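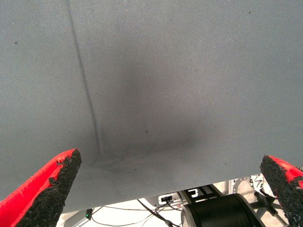 ロボット工作クラブについて

Koltthorpe校ロボット工作クラブは、布やひもなど、形の定まらないものをロボットで扱うことをテーマに活動している校内クラブです。現在の部員は19名、学年は問いません。顧問は技術科のThulani Radebeと数学科のObed Issahakuの2名です。

活動の内容

部員は年度の初めに班に分かれ、1年を通して同じ課題に取り組みます。今年度の課題は次のとおりです。

Adano班　布の端を見つけてつかみ、決められた位置まで運ぶ
Hendricks班　タオルを二つ折り、四つ折りにする
Gasska班　ケーブルをフックに掛ける

班の名前は、校舎裏の通りの名前から取ったものです。課題が変わっても班の名前は引き継がれます。

グリッパーの指は部員が設計します。Adano班では、赤い指の内側に表面の粗い黒いパッドを付けて使っています。パッドの材料と形は班ごとに決め、変更したときは日付と理由を記録ノートに残します。手首に付けた小型カメラの映像も、つかむ位置を決めるために使います。布のしわや影を端と間違えることが多く、画像処理を担当する部員はこの問題に最も長い時間をかけています。

プログラムはPythonで書きます。入部時に経験がある必要はありません。新入部員は最初の7週間、上級生と組んで、配線、安全確認、簡単な動作プログラムの順に学びます。

活動時間と場所

放課後の午後4時から、技術棟2階の実習室で行います。ロボットを動かす時間は1班につき40分です。待っている班は、設計、プログラムの修正、記録の整理にあてます。動作中は必ず非常停止ボタンの担当を1人置きます。

発表会

1月に校内発表会を開きます。各班が課題を実演し、記録ノートも展示します。うまくいかなかった試行も記録に含めます。保護者の方と近隣の学校の方も見学できます。

入部と見学

見学は随時受け付けています。実習室に直接お越しください。入部届は顧問のどちらかに提出してください。部費はありませんが、保護めがねは各自で用意してもらいます。長い髪は結び、袖口の広い服は避けてください。

不要になった無地のタオルや布の寄付も受け付けています。洗濯のうえ、技術棟の受付にお預けください。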